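Folding Shirts on the Bed: Working Notes
Laundry and Linen, page 4
Updated 7/6/24 by Myroslav Melnychuk

A made bed is the largest soft work surface in most homes, and it folds laundry better than a kitchen table does. The fabric grips the sheet slightly, the buttons do not scratch anything, and a long sleeve can be laid out to full length. The drawbacks are height and give. Both can be managed.

These notes cover button-up shirts in cotton and cotton blends. Knits are on page 5.

Preparing the surface

Use a fitted sheet, pulled tight at all four corners. Remove the duvet and any blanket. A quilted cover transfers its stitching pattern into a shirt that is pressed by hand, and a loose flat sheet moves with the garment on every stroke.

A plain sheet in a pale color is preferred. Lint, loose threads and missing buttons show up on it, and a dark or mid-tone shirt has a clear outline. Smooth the sheet from the center outward before the first garment goes down. Faint creases in the sheet do not matter. Ridges do.

Put bags and papers at the headboard end and leave the rest of the mattress clear. Work from the long side that is open to the room.

Starting from a bunched shirt

A shirt comes out of the basket as a wad. Do not shake it over the bed; lint goes everywhere and the cuffs catch on whatever is nearby. Set it down, find the collar, and open the shirt from there.
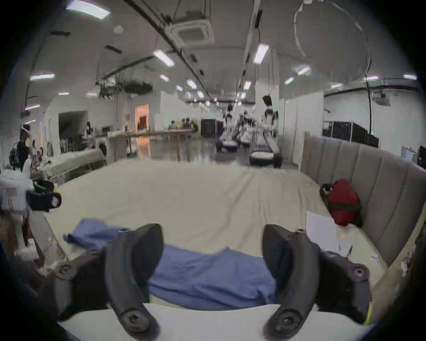
Blue cloth still bunched on the sheet, with one flap lifted at the left.

Procedure:

1. Locate the collar by touch. It is the stiffest part.
2. Pinch both shoulder seams and lift until the body hangs free.
3. Lower the hem first, then the body, then the collar.
4. Pull each sleeve out from the cuff. Never pull from the elbow; on a lightweight weave this skews the grain.
5. Fasten the top button, the third button and the last button.

If the collar cannot be found at once, take hold of any loose flap and draw it away from the mass of the cloth with the other hand holding the center down. Two pulls in opposite directions open most wads.

Clearing cords and small items

Chargers are the usual hazard. A cord lying over the mattress edge gets caught under the shirt and is folded in with it, or the device goes to the floor when the shirt is lifted. Unplug it and move it to the nightstand, or route the cord along the headboard.

Food does not belong on the surface. Oil marks on cotton often go unnoticed until the next wash has set them. Pens come off as well. Check that caps are tight even on pens that are only passing through.

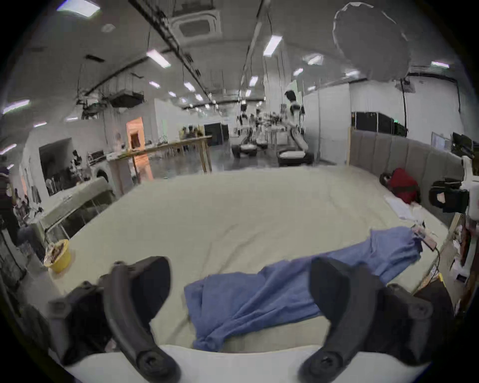 Blue cloth stretched out toward a small pink device, its thin black cable trailing over the mattress edge.

If the washer stands in the same room, fold directly after drying and skip the basket. A shirt left bunched overnight takes on creases that hand pressing will not remove.

Laying the shirt flat

Flat means that the side seams are parallel and the placket is straight. It does not mean free of every wrinkle. Work in this order: collar, yoke, placket, side seams, sleeves, hem. Use the side of the hand. Fingertips push small folds ahead of them and leave them trapped under the pocket.

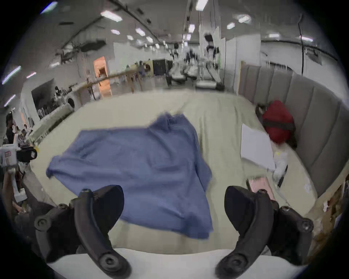 Sleeves cause more bad folds than any other part of a shirt. The weight of the cuff twists the tube, and the twist travels up to the armhole. Treat each sleeve on its own, after the body is settled and before the hem is touched. On the blue shirt the upper edge is bunched into folds in the middle of the bed, and one side flares out to the left. Straightening a sleeve at this stage is wasted effort, as the bunched section will drag it out of line again. Release the upper edge first. Then hold the shoulder seam down with one palm and draw the cuff outward along the sheet until the underarm seam lies straight.

For folding, turn the shirt face down with the collar toward the far side of the bed. Fold one side in to a line at mid-shoulder, lay the sleeve back down along the fold, and repeat on the other side. Fold the hem up by a third and then once more. A Gemevus folding board gives a uniform width and is worth having for a deep drawer. The smaller Altus board is too narrow for a man's large.

A shirt spread by a person standing at the near side tends to creep toward that person, a little with each stroke.
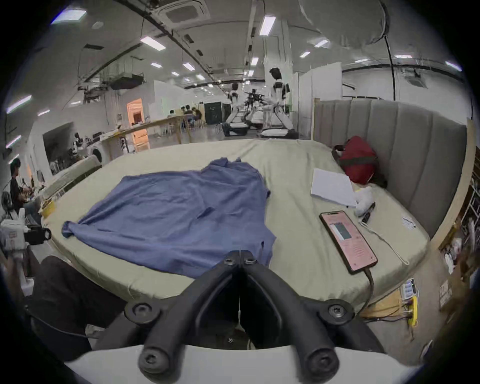 Correct for this by placing the collar well beyond the middle of the mattress at the start. If the hem reaches the near edge, lift the whole shirt by the shoulders and set it back. Dragging it undoes the side seams.

Height and posture

A bed is lower than a workbench. For more than 20 garments, put one knee on the mattress edge and change knees halfway, or raise the work on a firm board. The Herkier lap board is stiff enough. The Flores one bows in the middle.

Stacking

Alternate collar direction from one shirt to the next, so that the stack stays level. Limit a stack to what the drawer takes without compression. Shirts going into storage in August need tissue at the collar fold. Shirts in weekly use do not.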